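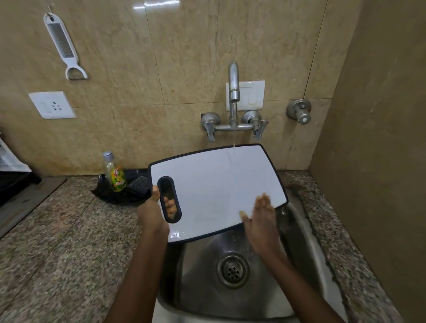
Pendanen plans first budget for kitchen robots

The catering company Pendanen has set aside money for automation for the first time in its history. The plan was presented to staff in March and covers the next 2 years. It includes two robot arms for dish handling, one spare set of grippers, and a training budget for the people who will work next to the machines.

Pendanen prepares meals in small kitchens that it rents in residential buildings. The company has 23 such kitchens, and most of them were never designed for professional use. The sinks are of different depths, the taps are on the wall in one place and on the counter in another, and there is usually no space for an industrial dishwasher. Large items such as cutting boards, trays and pots are washed by hand.

"We looked at the hours, and washing takes 30 percent of a working shift," said Kristóf Szénási, who is responsible for equipment purchasing at Pendanen. "Cooking takes less than people imagine. So the question of where to spend was quite easy. The question of what to buy was more difficult."

Two suppliers were invited to make an offer. The first, Ramari, proposed a closed washing cell, where the worker puts the dirty items on a rack and the machine does the rest. The second, Nava, proposed a pair of arms on a narrow stand that can be placed in front of an ordinary sink. The offer from Ramari was faster according to its own documents, but the cell needs its own water connection and a floor area which only a few of the kitchens have. Pendanen decided to continue with Nava.

The price was not published. Mr. Szénási said only that the arms themselves are 70 percent of the total, and that the remaining part was the one which surprised the company. It contains installation, protective covers against water, a yearly service contract, replacement of rubber finger pads, and the work of an electrician in every kitchen. In several of the older buildings the sockets are close to the sink, and the company wants to have them checked before any new machine is connected.

"When you ask for a price, you receive the price of the arm," he said. "Then you must ask again for the covers, for the pads, for the visit of the technician. I advise other buyers to make this list before the first meeting — we made it after the third."

The tests will start in one kitchen only. Before the arms are delivered, the staff will record how they wash each type of item, and a small software firm, Plunum, will help to prepare these records for the supplier. Cutting boards are first on the list. They are flat and light, and they seem simple, but a wet board can slip, so one hand has to hold it firmly while the other hand rubs the surface. The board must also be turned so that the running water reaches both sides and the edges. Boards with a handle slot are considered easier to grip, and Pendanen intends to buy only this type in the future, which is a small additional line in the budget.

Glasses, knives and graters are not included in the first stage. According to the plan, they will stay with the staff until the supplier can show acceptable results on the larger items.

Employees asked mainly about their working hours during the presentation. The company answered that no position will be closed during the test period and that the time saved will be moved to food preparation. The agreement with the employees says that this point must be discussed again before a second kitchen receives the equipment.

A part of the budget is kept in reserve. If the test arms do not reach the agreed number of clean boards per hour, Pendanen can return them and pay only for the installation and the service visits. The same contract allows the company to rent the arms for a longer period instead of buying them, at a monthly rate that will be fixed after the test.

Mr. Szénási said that the electrician will visit the test kitchen first, and the delivery date will be agreed with Nava after his report.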